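職場の台所の知恵袋 休憩室の軽食コーナー、盛り付けが自動になったあとの段取り

給湯室まわりの小さな工夫を書いてきたこのページで、機械の話をするとは思っていませんでした。ただ、6月に勤め先の軽食コーナーの補充と盛り付けが自動化されてから「楽になったでしょう」と聞かれることが増えたので、実際に手を動かしている側の覚え書きを残しておきます。結論を急ぐ方には申し訳ないのですが、楽になったかどうかは、私にはまだ分かりません。

導入の説明会では、補充の手間がなくなると聞きました。なくなったのは「置く」手間で、「置ける状態にする」手間は増えています。以前は箱を開けて、そのへんの空いた場所に並べれば済みました。いまは並べる場所が決まっていて、向きもそろえなければなりません。同僚のブリンヒルドゥルさんは朝の準備を2回に分けるようになりました。勤務表には相変わらず1回分しか載っていません。

まず、かごの話から。
サンドイッチを入れるかごは、縁が低くて口の広いものを選んでください。深いかごは見栄えがしますが、底のほうに残ったものが取りにくく、結局人が手を突っ込んで直すことになります。敷く布は薄手のものを一枚だけ。厚いナプキンをふんわり敷くと中で品物が傾きます。うちでは布の四隅を折り込んで、かごの目に差し込んでいます。クリップで留めていた時期もありましたが、誰かがクリップごと洗濯に出したのでやめました。

パンは前の晩に切らないこと。これは機械があってもなくても同じです。朝に切って、具を挟んだら軽い重しをのせて10分。重しは牛乳パックで十分です。具がなじむと、つかんだときにずれにくくなります。水気の多いトマトは端に寄せず、中央に置きます。

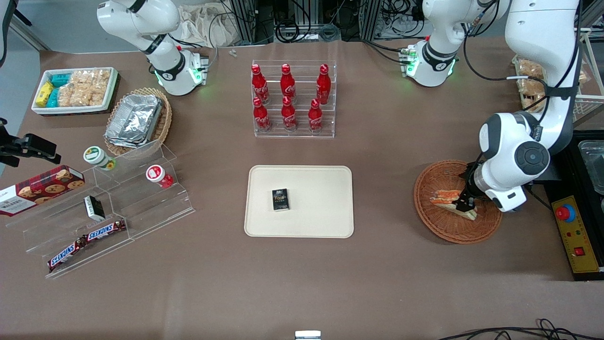 自動化で一番変わったのは、人が「机の上を読みやすくする係」になったことだと思います。説明会の資料にはそんな仕事の名前は出てきませんでした。腕がサンドイッチをつかむところばかり見学者に喜ばれますが、私が気になるのはその周りです。奥の赤いコカ・コーラは3本ずつ前後2列、後ろの列が少し高くなるように透明のラックに収めてありますし、菓子の小袋は縁の黒っぽい白いトレーに寄せてあります。こうしておくと、離れた席からでも減り具合が見えます。段のついた透明の台も同じ理由で便利です。色のついた棚を使うと、奥のものが隠れて、あるのかないのか覗きに行く羽目になります。

透明のラックと台の手入れについて。
アクリルにアルコールを吹きつけるのはやめましょう。細かいひびが入って白く曇ります。ぬるま湯に食器用洗剤を一滴、柔らかい布で拭いて、乾いた布で仕上げ。紙タオルは傷になります。うちは最初の月に1台だめにしました。買い替えは部署の消耗品費から出ました。機械の予算は別枠だそうで、そちらからは出ないのだとか。こういうところに、導入の本音が見える気がします。

袋菓子の並べ方。
袋は立てて、同じ種類を続けて入れます。空気でふくらんだ袋はぎゅうぎゅうに詰めると滑って飛び出すので、最後の一袋分のすき間を残しておくこと。チョコレートバーのように平たくて重いものは一番下の段へ。クッキーの箱は、開けたら早めに別の容器へ移します。

コードの始末。
机の端をケーブルが通る職場では、布巾がけの順番を変えてください。ケーブルのある側を最後に、しかも固く絞った別の布で拭きます。私は青い布を乾拭き専用にしました。それから、非常停止ボタンのそばには物を置かない。書くまでもないことのようですが、忙しい時間ほど容器や伝票がそこへ集まってきます。新しく入った人には、サンドイッチの切り方より先にボタンの場所を教えています。

人の話も少し。
「空いた時間でもっと創造的な仕事を」と言われました。空いた時間がどこにあるのか、私はまだ見つけられません。オッドゥルさんは以前、朝に来る人の顔を見てパンの種類を変えていました。夜勤明けの人には柔らかいもの、といった具合です。いまは決められた並びを崩さないことが優先で、そういう加減をする余地が減りました。本人は「腰は楽になった」と言っています。それは確かに良いことで、重いケースを持って何度もかがむ仕事が減ったのは私も認めます。けれど、腰が楽になった分だけ仕事が軽くなったように扱われ、人を減らす話が出てくるなら、順番がおかしいと思うのです。

もし職場に同じような話が来たら、次のことは紙に書いてもらうようおすすめします。止まったときに誰が直すのか。直るまでの間の盛り付けは誰の勤務時間に入るのか。容器や布巾の買い足しはどの予算か。口頭の「大丈夫です」は、担当者が異動すると消えます。

最後に、空になったかごの洗い方を。枝編みのかごは丸洗いせず、歯ブラシでくずを払ってから固く絞った布で拭き、風の通る場所に伏せて一晩。ぬれたまま重ねるとかびます。月に一度は裏も見てください。うちのは先週、底の編み目が一本ほどけていたので、麻ひもで縛って使っています。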